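Brimilel Civic Help – Main Street and Storefronts
Posted August 29, 2020, by Beryl Bramwell

Lettering on a storefront in the historic district: what needs approval?

I have recently signed a lease on a ground-floor unit in the Rainer Block, which according to the date stone was completed in 1863. I intend to open a small knitwear and alterations shop there before December. The existing sign board above the window still carries the name of the former tenant, and I would like to have it repainted by hand in the same position and at the same size. I would also like to add a small hanging sign at right angles to the wall.

The city's guidance sheet states that "routine maintenance" of a storefront does not require a certificate from the Historic District Board. It does not say whether a change of wording is maintenance. My landlord believes that it is. The sign painter I have spoken with believes that it is not, and will not begin until the matter is settled. I would be grateful for answers from persons who have been through the process in Brimilel, and in particular for guidance on the following: whether the board and the hanging sign may be submitted together, how long a decision takes, and whether the color of the door is also regulated.

Beryl Bramwell

Till Vogler

The sign painter is correct. Under the district rules, maintenance means restoring a surface to its present appearance. A change of wording, color or lettering style is treated as an alteration, even where the board itself remains in place. An alteration of this kind is a minor one, however, and is normally decided by staff without a hearing.

The hanging sign is a separate matter. Any new bracket fixed to the masonry of a building listed before the district was created must go before the full Board. I would advise submitting both items on one application, as the fee is $90 in either case. Two separate applications will be charged twice. Please note that a combined application follows the slower track, so an applicant who needs the main board finished by a given date may prefer to pay the second fee and have the lettering approved first.

When I applied for my own premises on Lomov Street, the steps were as follows.

1. Obtain Form 122 from the Planning counter or by mail. The owner of the building must sign the second page. A tenant's signature alone will cause the form to be returned.

2. Prepare a drawing to scale showing the height of the letters and the distance from the sidewalk to the lower edge of any hanging sign. Paint samples should be attached to the drawing and labeled with the maker's color number.

3. Enclose recent photographs of the storefront, taken from across the street and from each side. Older photographs, where they exist, are welcome and often help the applicant. Merchandise and window stock are not reviewed and need not be shown.

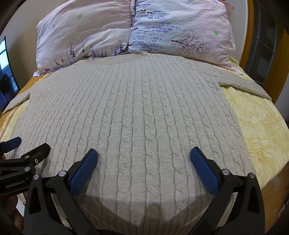 4. Deliver the complete packet to the counter and ask for a dated receipt. The review period runs from the date on the receipt – the date on the form has no effect.

With regard to time, the staff decision on my lettering took 16 working days. The Board's decision on the bracket took two meetings, as the first drawing did not show how the bolts would enter the mortar joints. Members strongly prefer that bolts be placed in the joints and that the brick be left undrilled.

The color of the door is regulated only if the door faces the street.

Oranuch Luangrath

I painted my door green and no one has ever written to me about it. It has been four years. I would simply proceed.

Panya Mahawong

I would respectfully caution against the advice given directly above. The absence of a letter does not amount to approval, and an unapproved alteration may be raised when the lease or the building changes hands. My neighbor Buppha Luangrath was required to repaint a complete shopfront at her own expense under those circumstances.

I can add two points to Mr. Vogler's account. First, the city offers a small storefront grant which covers part of the cost of traditional hand lettering. The application must be filed before any work begins, and invoices dated earlier than the award will be refused. Second, before the present lettering is painted over, it is worth having the board examined. Ours was cleaned by Ruvo Signs and an earlier name was found beneath two coats of paint. The Board allowed us to keep a portion of it visible at one end – this required an additional drawing, but no additional fee.

The Planning counter is closed during the lunch hour. Questions by telephone should quote extension 1646.

Contact the moderators | Copyright 2020 Brimilel Civic Help | Back to top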